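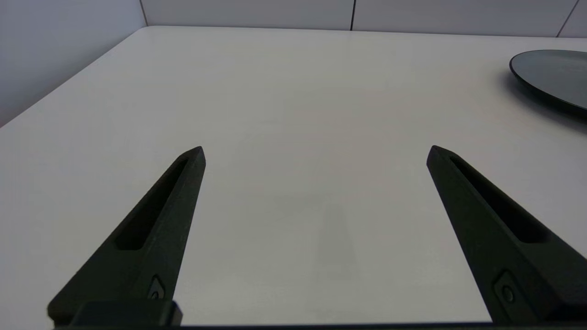 Winter in Rivavville with a toddler — too much for a first visit?
Posted by Unai Garrido, 4/11/24

Hello all, hoping some kind soul can help. We are thinking of spending part of December in Rivavville, mostly because my wife saw the frozen lake at Tranach on a calendar years ago and has talked about it ever since. Neither of us has ever been anywhere properly cold (I grew up by the sea and own one decent coat), and our little boy will only just have turned two. Is it madness? I don't mind a bit of snow, but I do worry about being stuck indoors in a rented flat all day. Any thoughts on the train from Brernard would be very welcome too, as I'd rather not drive on ice.

Brernard_Bob
Go in spring. Too dark in winter, and the lake is just a lake.

Maplemitten
Oh, do go! We went with two small ones and still talk about it. Yes, it is cold, and the mornings take for ever because everybody needs so many layers, but then you get outside and the whole street is white and quiet and you forget all the fuss with the gloves. The train from Brernard takes 4 hours and the fare was 670 for the family when we went, so do book early. Sit on the left for the river! There's a lovely old bakery called Van Hecke near the station which opens early — we more or less lived on their raisin buns. Take plenty to drink for the journey, as heated carriages dry you out terribly. 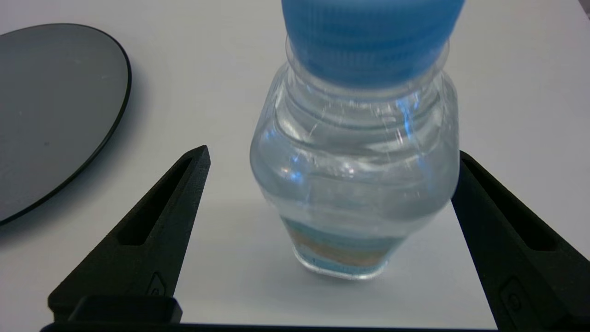
Water for the train. A bottle with a proper screw cap is easiest.

As for getting out to Tranach, the number 26 bus goes right to the lake, and the driver let us fold the pushchair and keep it by our seats. Hire a little sledge once you are there, it's far better than wheels in deep snow. We had soup in the café by the jetty and walked back to the stop in the last of the light, which came much earlier than I'd bargained for, so check the last bus before you settle in. 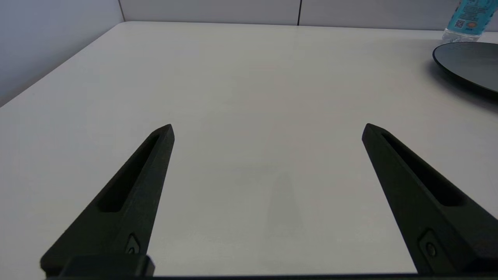
Do we need to buy snow boots before we travel?
Bring a pair for your son so you know they fit, and buy your own in Rivavville, where the choice is better.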